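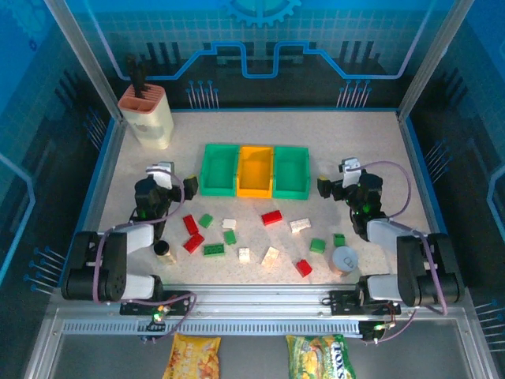 Two arms, three bins and a great many blocks: our gripper comparison at Noh

Welcome to the gallery page for our winter bench work! We've been meaning to put something up here for ages, partly because people keep writing to ask which gripper they ought to buy for a small two-arm table, and partly because Graça Coelho has been very patient about it and deserves to see it done.

The set-up is the one most of you will know from our earlier pages. A pair of arms on a shared rail, facing a row of bins in green, orange and green, with red, green and white building blocks scattered over the white top for them to sort. The blue circuit-board walls keep the background the same from one day to the next, and they do cheer the place up rather a lot.

We tried 2 sets of fingers, the Lerska and the Wikberg, and gave each one 1,000 picks with the same controller settings. Jae-hoon Yook wrote the sorting routine and Chae-won Ban sat with the logs (bless her, there were a lot of logs). The Lerska fingers are a touch softer at the tip and were much happier with a block lying at an odd angle. The Wikberg pair closes faster and held flat bricks beautifully, but it dropped over 8 in every hundred of the small ones, mostly on the way up.

Blocks close to a gripper's own base were the awkward ones for both. Shigeru Kobori moved the home position back a little in January and that helped more than any change of finger did, so do try it before you spend any money.

The round can with the pull-tab lid is a harder shape altogether, and we only have 387 picks logged for it so far. Tae-yang Chae is working through the rest in the evenings, and then we'd like to swap in the Pemmont controller and run the whole lot again, blocks and all.

If you'd like the finger drawings or the settings file, drop Graça a line and she'll send them over.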